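Pale Blocks, Pale Table: Surface, Spacing and Storage for Small Objects
Speaker notes – Yu-ting Chu
Nandthorpe workspace meeting, September session

Slot is 23 minutes including questions. Leave the last 8 for questions. Handout is one sheet, printed on both sides, and goes out at the end.

Opening

Start with the scope. The talk covers three items of furniture and equipment: the tabletop, the objects that go on it, and the cabinets that stand near it. It does not cover chairs, flooring or power supply. Anyone who came for flooring should see the Stovine notes from the spring, which are still on the shared drive.

State the problem in one sentence. A table picked for looks is often a poor table for small objects, and the faults appear only once the objects are being put down and picked up all day.

Define "small object" for this talk: it fits in one hand, it has at least one flat side, and it has to be put back in a known position. Dice, sample jars, blocks and boxed switches all qualify. Cables do not.

The tabletop

Three properties to go through, in this order: color, finish, edge.

Color. Light wood reflects a lot of ambient light and tends to wash out on whichever side is nearest the window. On a pale tan top, the tone can shift from warm to nearly white across a single working area. If the object is also white, its outline is weakest in the bright part. A dark mat solves this, but mats creep and their corners curl. My preference is to leave the top bare and deal with contrast on the object.

Dark details do the job. On a white cube, black knobs at the corners of a face give the eye fixed points, and a gray ring set into that face gives it a center. Even where the body of the cube goes soft against the wood, the corners can still be picked out.

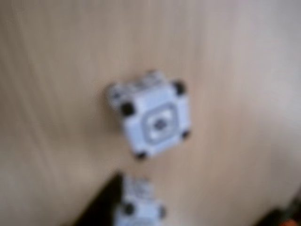
Finish. Matte is easier to work on than gloss. Gloss puts a second copy of every object on the table. Satin is acceptable if the lamps are diffused. Wax finishes should be avoided where anything gets slid across the surface, as the drag changes from one patch to the next and people start compensating for it.

Grain direction matters less than is claimed. It has a small effect on how easy it is to judge whether an object has been set down straight. If the grain runs parallel to the front edge, people line things up with it without being told. If it runs at an angle to them, they line things up with the angle. Decide which way the worker faces before fixing the top to the legs.

Edge. A rounded edge is kinder to forearms. The cost is that there is no straight reference at the rounded side, so "two fingers in from the edge" stops being a usable instruction. Mark positions from the center of the table instead.

(Pause. Ask who in the room works at a table with a rounded edge. Do not wait for a long discussion.)

The objects

Cubes are a convenient case. Every side is the same size, so footprint is constant whichever way up they land. The difficulty is orientation. A plain cube gives no clue which way it is facing, and people resort to stickers. Stickers lift at the corners and collect dust.

A molded or recessed feature on one face is better. It can be seen from a low angle and it does not come off in cleaning. For a cube seen mostly from above, put a mark on the top face as well. Faint gray on white is too weak for a mark that has to be read at arm's length – use black, or leave it off.

Projecting parts need a note of their own. Anything that stands out from a corner changes the clearance needed between neighbors. Measure across the projections, never across the body. At Urno the storage trays were ordered to body size, and 900 trays went back. I will not go into the correspondence.

Spacing

Leave at least one object width between neighbors. Less than that, and a hand or tool reaching for one object disturbs the next. This is the rule most often broken, usually by people tidying up. A tidy row with no gaps looks finished and is slow to take apart.

Staggering helps. Objects placed directly one behind the other hide each other from a seated viewer, and the one in front always looks larger and more important than it is. Shift the rear object sideways by half a width.

Do not put objects right at the far edge. The reach is longer there, and a dropped item goes behind the table, where it stays.

For a group of three, a loose triangle is preferable to a line. Each object can be approached from at least two sides. Above 11 objects the arrangement stops mattering and a tray is required.

Cabinets near the table

Cabinet color is normally treated as a purchasing matter. It also affects the view across the table. Light gray drawer fronts behind a light wooden top make a calm background: dark items stand out well against them, and white items do so less well. If the objects are white, keep them low enough in the line of sight to be seen against the wood.

Keep the cabinet behind the table or to one side, never under the working area. Drawers that open toward the knees are opened once and then left open.
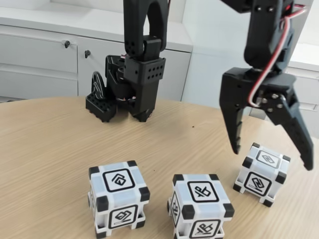
Labeling

Label the drawer, then the tray. Do not label the individual object unless it differs from its neighbors in some way that matters.

Labels go at the top left of the drawer front, same height on every unit. Black text on white tape. No color coding: the Hrynyshyn site tried it with 8 colors, and two of them could not be told apart under the evening lamps.

Cleaning

Dry cloth daily. Damp cloth once a week, wrung out, working with the grain. No solvent on the blocks. Wipe around raised corners with a cotton swab and stop when the swab comes away clean.

Lift objects off the table before wiping. Record positions first if they matter. Pencil ticks on low-tack tape are enough.

Questions likely to come up

Glass top? No. Noise, reflection, and a cold surface in winter.

Can the table be painted? Yes, matte, mid-gray, two coats. Allow a full week before placing anything on it.

What about round objects? Use a ring or a shallow dish. Outside the scope, but there is a paragraph on the back of the handout.

Who approves cabinet orders at Nandthorpe? Refer to the facilities desk. Do not answer this from the lectern.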